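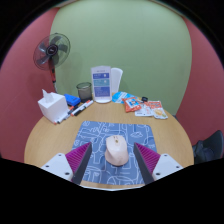 Sumach, 10/14/19

We are at the point in the semester where the club stops arguing about parts and starts logging grasps. The project is still called Homero, after the street the first workshop was on, and the goal has not changed since the proposal: pick up ordinary desk objects with a two-jaw gripper and put them down where they were asked to go.

The mouse is object 13 on the list. It was added late. The first 12 were boxes, cans and blocks, and a parallel approach works on all of them if the centering is decent. A sculpted mouse has no parallel faces. The left flank narrows to a thumb recess and flares out again near the palm end, so the two jaws meet different slopes depending on where along the body you close. Close too far back and the contact force has a component that pushes the body forward. Close over the recess and the left pad has less to press against than the right.

The procedure for this week is as follows. Jaws open, one on each side, no contact. Hold for a moment so the start of the clip is clean. Close slowly, lift straight up, set down on the pad, open. The mouse pad stays under the object for every trial. I was asked whether the line art on it would be a problem for tracking. I don't know yet. The old pad was solid black and the tracker did badly on it for the opposite reason, so I would like to see numbers before swapping again.

We have 3440 clips in the Ngui set as of last night, counting the ones from spring. I expect up to 14 percent to be thrown out on review, mostly for starting with a jaw already touching the object. That error is easy to make and hard to see while you are doing it. Check both sides before you start closing.

Two notes on hardware. The ribbed wedges are the current version and should stay on until the end of October - if you think one is coming loose, tighten the bracket screws and write it in the log, but do not change the wedge. The dark contact pads get wiped down at the start of each session. Grip results from a dusty pad are not comparable with anything.

Clutter stays on the table. The markers, the tissue box, the packets and the cup can be moved between sessions but not during one. Last year's set was shot on a bare bench and the model did fine until someone set a notebook down next to the target.

Fondness, the regional event, has published its object list and there are 2 items on it that we have never tried, a hairbrush and a coiled cable. The hairbrush goes on the schedule after the mouse. The cable can wait until the closing speed is settled.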